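Last updated: April
Reading time: 4 min

Dimdale notebook, travel pages - evening, back at the guesthouse

Writing this up before I forget the order of things. Eoin Mac Suibhne asked me to keep proper notes on the trip this time, so Eoin, if you are reading, I am doing my best and my handwriting was worse.

We left Wirberg after breakfast and took the old road over to Kuusk instead of the highway, which added a good hour and was worth every minute of it. The pass is marked at 3,000 feet on the sign at the top, and I believed it, my ears popped twice. There is a little pull-off on the Kuusk side with a stone bench and a view down the whole valley, and we ate our sandwiches there with our collars up. Wind like you would not believe!

Bok-nam Jeon had the guidebook on her lap and read to us about the salt traders who used to come through with their mules. They paid their toll at Kuusk in salt, apparently, and the toll house is still standing next to the bakery. It opens at 8 and closes for lunch, so we missed it by a few minutes. Must go back in the morning.
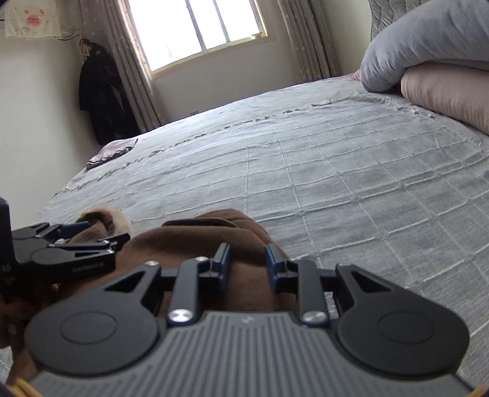
Brown garment with the fuzzy trim, on the bed.

Supper was at Fukier, down by the bridge. I had the barley soup and then a second bowl of the barley soup, and Bok-nam had trout. The owner drew us a map of the walking path along the river on the back of the bill - I have taped it inside the back cover, please don't throw it out. She says it is some 30 minutes to the chapel if you don't dawdle, and we will certainly dawdle.

Notes for whoever does this route next:
- Fill the tank in Wirberg. The pump in Kuusk was closed.
- Bring coins for the parking lot by the bridge, it won't take cards.
- The bus back over the pass leaves at 4, and that is the last one.
- Ask for a room on the river side. Ours faces the church, and the bells are lovely but they do keep going.

Still to find out: whether the chapel is unlocked, and whether the market in Kuusk runs all year or only in summer. Bok-nam thinks all year. I'll ask at the bakery.

This site uses cookies. By continuing to browse you accept our use of cookies.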